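The bin that stands on the floor

By Cor Schouten

Every January somebody tries to sell us a tidier office. Last year it was pegboards, the year before that it was drawers with little felt mats in them. This winter the talk is all of the clear floor: nothing trailing, nothing standing about, everything lifted on to a wall or tucked under a desk. I went to see how the idea looks in a big shared room on a working Thursday. 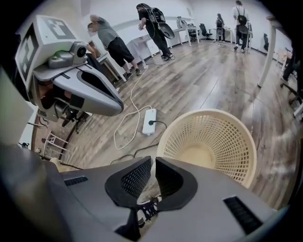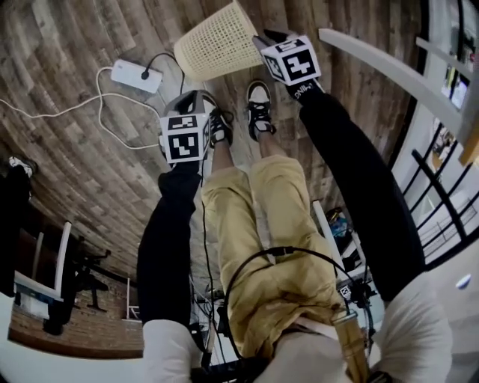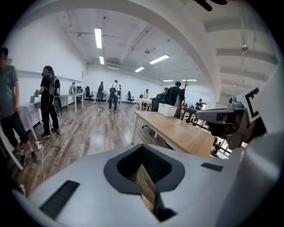
The shared room in the middle of a working day. The floor is wood-look planking throughout.

Jayson Galang believes in the clear floor. He runs Minley, a small firm that goes into offices and tells them where to put things, and he has a talk he gives which I have now heard twice. A floor, he says, is the first surface people stop noticing. Put one cable on it and by the end of the week it has company. Put down a basket and people throw things near it.

I put this to Kelechi Oyewole, who shares an office with a printing business and has been through a Minley clear-out. She laughed. "We had a lovely floor for a fortnight," she told me. "Then someone needed to charge a phone."

Charging is the part of the argument that gets skipped. The white power strip on the planks, with its black plug in it and a white cable wandering off in a wide loop, is what most of us live with. Sockets are on walls and people are not. You can buy a tray that screws to the underside of a desk, and if your desk never moves it's a good buy. The white desks in shared rooms like this one get shifted whenever the work changes, and a strip that's been screwed to one of them goes with it, dragging its lead behind. I have seen that end with a monitor on the carpet.

Then there is the basket. Cream or beige according to the light, plastic, full of small square holes, it's the sort of thing that has been sold for laundry and waste paper and toys since I was a boy. Galang would have it out of the room by lunchtime. His alternative is the Hemholm, a lidded steel bin that hangs on a wall bracket and costs, with the bracket, just under £100. Hemholm's leaflet says the wall bin "frees the floor for movement". A plastic basket frees the floor as well, if you pick it up.

I lived with a Hemholm for a month. It is handsome. The lid closes with a soft click, and the bracket needs two good fixings and a wall that will take them, and mine took only one. After that it hung a little to the left. What bothered me more was that I had to walk to it. The basket had always been wherever I'd last kicked it, and I found I was leaving pencil shavings and receipts on the corner of the desk to save the trip.

Alfredo Enriquez, who fits out offices for a living and has no bin to sell, is cooler on the whole business. He thinks the money people spend getting things off the floor would be better spent on the floor. Wood-look planking is everywhere now and he lays plenty of it. It shows dust less than a plain dark floor does, he says, and it bounces the light from the ceiling tubes, which some clients like and others complain about by their second winter. He doesn't like cables across a walkway any more than Galang does. His answer is a rubber cover that lies flat over the lead, and he reckons most rooms would need 50 quid's worth.

Galang's reply is that covers are what people buy when they've given up. He sent me figures from a survey of 200 desk workers in which a large majority said that clutter on the floor made it harder to concentrate. I asked who had done the survey. It was Sketport, who make cable trays.

I don't doubt that a loop of cable in the wrong place will have somebody over sooner or later, and I'd move any strip that lay where people walk. Desks against the wall help, and so does a chair pushed back in. Beyond that I struggle to see what's being cured. A big bright room with people coming and going in it, bags on their backs or in their hands, is going to have a few things at ankle height.

The Hemholm went to my brother-in-law, who has brick walls. My old basket has come back from the garage with a crack in the rim, and it is beside the desk as I write, or it was this morning.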